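Home News Workshop Events Contact

Esgate shed crew teach home-built arm to handle a fridge, in simulation first
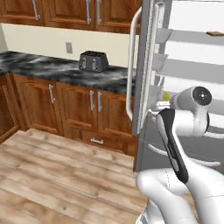 ESGATE - A robot arm that can open a fridge, see what's on the shelves and shut the door again. That's the plan at the shared workshop on Tamihana Road, where Jummai Adeyemi and Paora Waaka have been at it since August. Evenings mostly.

The project is called Tava. For now most of the work happens in a simulated kitchen on Waaka's old desktop, with the real arm still in peices on the bench next door. Parts so far have cost $900, most of that on joint motors.

"Doors are the worst bit," Adeyemi said. "You pull in a straight line and the door wants to go in a curve. So the arm fights it."

The pair ran 300 practice pulls in one night last month. Seventeen went cleanly. Waaka reckons the handle grip is the problem and has rewritten that part twice, Adeyemi thinks its where the base is parked. Both versions are being tried.

Stela Stoica is printing new finger pads for the real gripper, softer ones. First go at an actual fridge will be the one in the workshop kitchen, once members have cleared their lunches out.

Open bench is from 7 p.m., bring your own safety glasses. Ask for Paora.

3 comments | 17 shares

Contact the newsdesk | Copyright Esgate News | Back to top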